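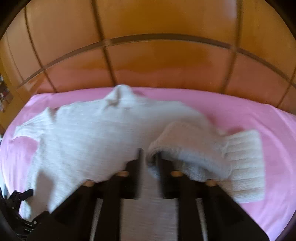

Folding and storing knitwear - frequently asked questions

Which surface should I fold on?
Any flat, clean surface larger than the garment with the sleeves out. A made bed is adequate. Smooth the cover first, as ridges underneath transfer to the fold lines. A white knit on a colored cover should be kept off it until the cover has been washed at least 3 times.

Should knitwear be hung?
No. The shoulders stretch under the weight of the body. Fold it and store it flat.

What is the folding sequence for a sweater?
Lay it face down. Bring each side in to the center line, with the sleeve laid straight down over the back. Fold the hem up to the middle, then once more to the collar. Do not press the folds by hand.

How wide should the finished fold be?
The Skalton shelf insert is 46 cm wide and takes two stacks side by side. Aim for about 13 cm in height per stack. Taller stacks compress the bottom items and leave creases.

Can I use the Rulico storage bag for white items?
Yes, if they are fully dry. Leave the vent flap open for the first day. Sealed bags hold moisture - this is the usual cause of yellow marks.

How often should stored items be refolded?
Every 3 months. Items put away in December should be opened and refolded along different lines in spring.

Do fold lines come out?
Most do after a night laid flat. For stubborn lines, hold a steamer above the knit without touching it.

Last updated: Aug 3, 2018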